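Urero hand-held gripper, second revision: eight weeks of collecting pick examples

Reviewed 2024-02-28

We have used the Urero hand-held gripper since its second revision reached us, mainly to record picks of soft packaged goods for a learned grasping policy. The first revision was reviewed on this site in October. Most of what was said then about the trigger still holds, so this review concentrates on the pads, the camera mount, the recording workflow and the quality of the data that comes out.

What it is used for

Our policy is trained by imitation. An operator holds the tool, closes the jaws on an item, lifts it and sets it down somewhere else. Video and jaw opening are logged together, and the motion of the tool is recovered afterward from the video. The appeal over driving an arm by remote control is speed and location. An operator can carry the tool into a home and record on whatever table is available, with whatever is on it. Setting up an arm in the same place takes most of a morning.

The comparison unit was a Singhal teaching handle, which we have owned for longer and know well. Both were used by the same operators on the same kinds of goods.

Handling

Weight is acceptable for a session of 88 picks, which is the batch size we settled on. Past that, operators start to rotate the wrist inward and the approach angles bunch up. The policy learns the tired angle as readily as the good one. We now stop at 88 and hand the tool over.

The trigger has a long, even travel. Slow closing is easy, fast closing less so. For soft packs this is the right compromise. For rigid boxes, the Singhal handle is quicker and the recordings are shorter.

Balance is slightly forward. With the jaws pointing straight down this does not matter. With the tool held flat, to come at a standing package from the side, the nose drops and the operator corrects for it, and the correction is visible in the recovered path as a small dip just before contact. Smoothing removes it. We would still like a heavier grip.

Pads

The textured pads are the best part of the revision. Snack packaging is a hard case for this type of tool: the film is slick, the contents shift, and the shape at the moment of contact differs from the shape a second earlier. On the old smooth pads, a pack would often slide out at lift and the take had to be thrown away. The new ones hold film well at low closing force, and fewer packs get crushed.

They do pick up crumbs and dust. Wipe them between batches with a damp cloth and let them dry. Pads that have lost their texture should be replaced as a pair; mixing one old and one new gives a pull toward the fresher side that shows up in the data as a sideways drift.

Our home sessions are recorded over cluttered tables, with bags leaning on one another and a patterned cloth underneath. A plain surface gives cleaner video and a worse policy. The camera sits beside the jaws, so both pads and the item between them stay in view through the approach. 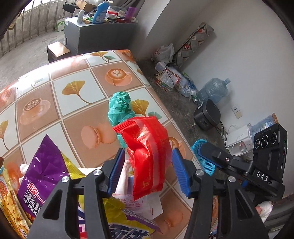 Revville, writing under the October review, disagreed about clutter. In that reader's experience, a policy trained from the start on crowded tables takes too long to learn what a good approach looks like, and the first 200 examples should be single items on a bare surface, with neighbors added afterward. The comment also asked whether touching packs confuse the labels.

We tried the staged order. With a small data set it does help: the policy reached a usable state sooner. With a larger one the difference was gone, and the bare-table portion added little. Anyone working with a few hundred examples should probably follow Revville's advice. On the second point, touching packs do cause trouble when the operator's choice of target is unclear. We now speak the target aloud at the start of each take and transcribe it later. It is slow, but we have not found a better way.

Recording workflow

A take starts and stops with a double press of the trigger. The press is reliable, but the tool gives no vibration or sound to confirm it, and the operator has to look away from the item to check. Two full batches were lost this way in the first week. A beep would fix it.

Files are copied off by cable. The Gurnuvbridge import software reads them directly, checks that video and jaw logs line up, and flags takes in which tracking was lost. Its flags are conservative, and a fair share of the rejected takes turned out to be usable on inspection. The default limit for tracking gaps can be raised in the settings. We raised it one step and left it there.

Patterned tablecloths help tracking — the more detail in view, the better the path recovery. Repeating patterns are a partial exception. On a regular grid with nothing else on it, the software sometimes jumped by one square. A few objects left in place around the work area were enough to stop that.

Jaw calibration takes a minute and should be repeated after every pad change. The manual says once per day. We found that insufficient: fresh pads are thicker, and the logged opening is wrong by the difference until the zero is reset.

Problems

The strap anchor works loose. Thread lock cured it on our unit.

Battery life fell short of a full working session, and the charge port cannot be reached with the wrist strap fitted.

The spare pads are sold only in packs of 8, at a price that assumes a larger lab than ours.

Verdict

For soft packaged goods recorded in real homes, the Urero is the better of the two tools we own, and the pads alone justify the revision. For rigid items on a bench, keep the Singhal handle if you already have one. Owners of the first revision can fit the new pads to the old jaws with the same screws, and that is the upgrade we would buy first.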